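22 Sep 2026, bench 2

Muthoni Magesa wants the tape squares kept for the Titine sorting layout. I still doubt they earn their tape.

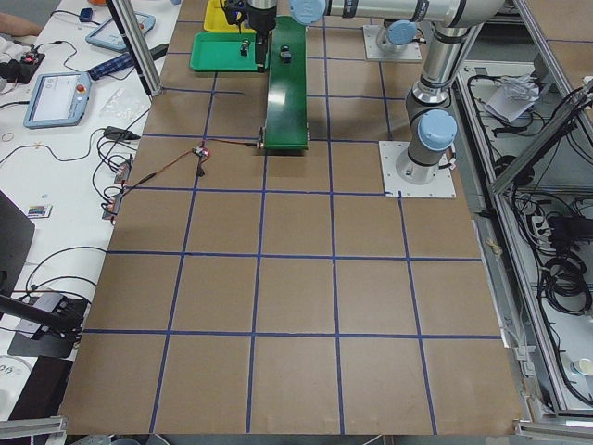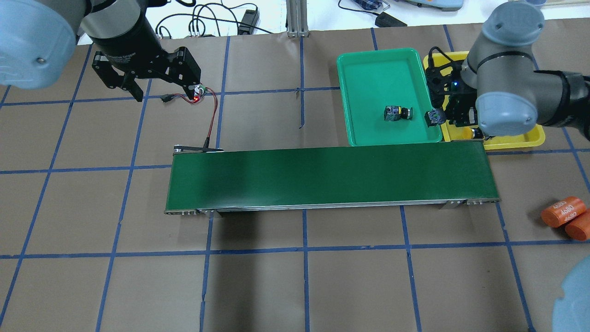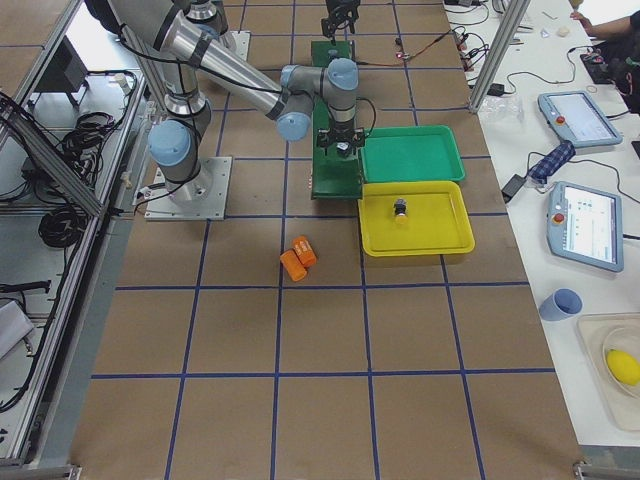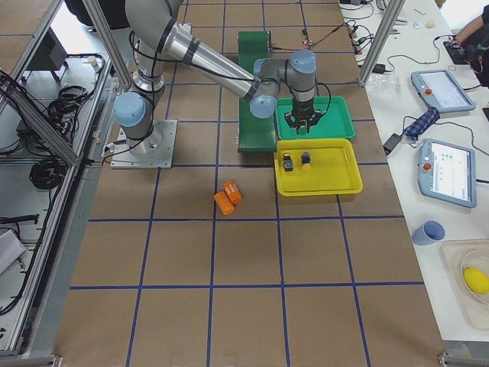 Blue tape grid on brown, all four.

My complaint is with the written layout, which names a square for each tray and has no word on loose parts. Elba Quiroga says people will put things where they belong. I doubt it. The two orange cylinders in the third and fourth are lying on the bare table beside the yellow tray, and no line in the layout covers that. Either give them a square or add a tray. Ask Elba which before I retype page 4.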